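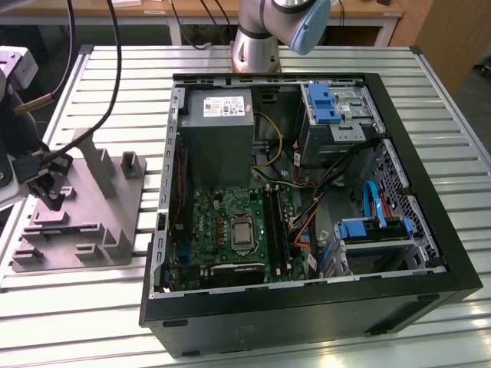 図2 作業台上に横置きされたデスクトップ型コンピュータ（側板を外した状態）

## 4.2 転入初期における就業先の選択と情報の制約

本節では、Zistitz市に単身で転入した若年者が、最初の就業先をどのような条件のもとで選択し、その職場の実態をいつ、いかなる経路で把握するに至ったかを検討する。前節で示したとおり、調査対象者の多くは転入時点で雇用契約を結んでおらず、住居の確保を先行させたうえで求職活動を開始している。この順序は、求職期間の長さと、就業先に対する事前調査の程度の双方に影響を及ぼしていた。

### 4.2.1 分析資料

分析には、求人情報サービスKuventの登録者のうち、Zistitz市への転入を届け出た約3,000名に調査協力を依頼し、有効回答の得られた206名の記録を用いる。質問紙は転入の経緯、初職の業種と規模、採用までの経路、賃金の支払方法、離職の有無とその理由からなり、自由記述欄を各項目の末尾に設けた。加えて、回答者のうち小規模事業所で事務職に就いた経験をもつ者に対しては、半構造化面接を実施した。面接の時間は一人あたり90分を上限とし、録音の許可が得られなかった場合には、調査者の筆記記録を本人に確認してもらったうえで資料とした。

調査は1月に開始した。転居と求職の件数が増える時期に先立って依頼状を送付することが望ましいと判断したためであるが、年末に離職した者がやや多く含まれる可能性は否定できない。この点は5.3節で改めて論じる。

なお、ここでいう小規模事業所とは、経営者またはその親族が日常業務を直接指揮し、人事を専任とする部署をもたない事業所を指す。従業員数による定義を採らなかったのは、同一の経営者が複数の名義で事業を営む例があり、回答者自身が従業員の総数を把握していないことが少なくなかったからである。

### 4.2.2 貯蓄の減少と応募範囲の拡大

面接記録に共通して現れたのは、転入後の生活費が見込みを上回り、それに応じて応募先の条件が段階的に緩められていく過程であった。転入当初は志望業種に限定して応募していた者も、家賃の支払期日が近づくにつれて業種の限定を外し、次いで勤務時間の条件を外し、最後に雇用契約書の有無を問わなくなる。ある回答者はこの経過を「選んでいるつもりで、残ったものを受け取っていた」と表現している。

食費の切り詰めに関する記述も多い。即席食品や勤務先の残り物で食事を済ませていたとする記述は自由記述欄に繰り返し見られ、その大半は初職の採用前後の時期に集中していた。注意を要するのは、回答者がこの時期を困窮としてのみ語るわけではない点である。都市での生活を自力で始めたことへの満足が、同じ記述の中で併せて述べられる例は珍しくない。回想に基づく資料である以上、後年の評価が当時の経験に重ねられている可能性を考慮する必要がある。

転入先の地区による差も認められた。Zistitz市中心部に居住した者は、通勤費を抑えるため徒歩圏内の事業所に応募する傾向があり、店頭の張り紙や飛び込みの問い合わせを通じて採用された例が目立つ。これに対し、郊外のCowie地区に居住した者はKuventの掲載情報に依拠する割合が高く、採用までに要した期間も長かった。もっとも、Cowie地区では賃料が低く、求職期間の長期化がただちに生活の行き詰まりにつながったとはいえない。

### 4.2.3 採用面接における情報の非対称

小規模事業所の採用面接は、概して短時間で終了する。回答者が面接で尋ねられた事項としては、勤務開始可能日、住所、電話応対の経験が上位を占めた。一方、応募者の側から業務内容や取引先について質問した例は少ない。質問を控えた理由として、採用の取消しを恐れたこと、何を尋ねるべきか分からなかったことの二点が多く挙げられた。

不動産仲介、運送取次、飲食店の経理代行など、現金の授受や来客の多い業種では、経営者の交友関係と事業上の取引関係とが区別しがたい。入職者は来訪者の名前を愛称で教えられ、用件を尋ねないよう指示されることがある。面接記録では、この種の指示を受けた時点で違和感を抱いたとする者と、事業所の慣行として受け流したとする者とに分かれた。後者には他の職場での就業経験がない者が多く、比較の基準を欠いていたことがうかがえる。

Zullton通り周辺の事業所に勤務した回答者の記録は、この点について示唆に富む。同通りには間口の狭い事務所が連なり、隣接する事業所の従業員同士が昼食時に顔を合わせる機会が多い。回答者は、自らの勤務先に関する評判を上司や同僚から聞いたのではなく、隣の事務所の従業員から聞いたと述べている。評判の内容は、賃金の遅配、前任者の退職の経緯、経営者が抱える係争など多岐にわたるが、いずれも求人情報には記載されない事項であった。

### 4.2.4 認識の転換とその契機

勤務先に対する認識が大きく変わった時点について、回答者の語りは二つの型に整理できる。

第一は累積型である。帳簿の不一致、頻繁な電話番号の変更、説明のない臨時休業といった小さな出来事が積み重なり、ある時点で一つのまとまりとして理解される。この型では、認識の転換から離職までの間隔が比較的長く、次の就業先を確保してから退職を申し出る例が多い。

第二は事件型である。事務所内での口論や暴力、債権者の来訪、行政機関による立入りなど、単一の出来事によって認識が転換する。この型の回答者は、出来事の以前にも兆候があったことを事後的に認めているが、当時はそれらを兆候として受け取っていない。離職は出来事の当日ないし数日以内に行われ、最終月の賃金を受け取っていない者も含まれる。

二つの型の境界は明確ではない。累積型に分類した記録のなかにも、最終的な決断の場面では具体的な出来事に言及するものがあり、語りの構成上、一つの場面に意味が集約されたとみることもできる。本稿では、離職の意思が当該の出来事より前に第三者に伝えられていたかどうかを判定の基準とした。判定は2名の評定者が独立に行い、不一致の記録については協議のうえで分類を確定した。協議によっても判断のつかない記録は、以下の考察から除外している。

### 4.2.5 若年性への言及について

面接では、初職の経験を語る際に「若かった」「世間を知らなかった」という表現が頻出した。こうした表現は、当時の判断を自ら批判する形をとりながら、同時にその判断を年齢に帰属させ、現在の自己から切り離す働きをもつ。問題のある職場に留まった理由が個人の未熟さとして語られるとき、契約書の不交付や説明の欠如といった雇用者側の事情は背景に退きやすい。

そこで面接の後半では、同じ条件のもとで現在再び就職するとすれば何を確認するかを尋ねた。回答は、雇用契約書の交付、賃金の支払日、前任者の在職期間に集中した。他方、家賃の支払期日が迫っている場合にも同じ確認を行うかと重ねて尋ねたところ、確認は行うが、結果にかかわらず就職したであろうとする回答が相当数を占めた。知識の獲得のみによって選択が変わるとはいいがたく、転入初期の生活資金に対する支援の有無が、情報提供の効果を左右すると考えられる。

以上の結果は、Kuventの登録者という限定された集団から得られたものであり、知人の紹介のみによって就職した転入者には直ちに適用できない。紹介による就職では、職場の評判が採用前に伝わる可能性がある反面、紹介者との関係が離職を難しくすることも予想される。次節では、自由記述欄に紹介者への言及がある記録を取り上げ、離職の申し出に至るまでの経過を検討する。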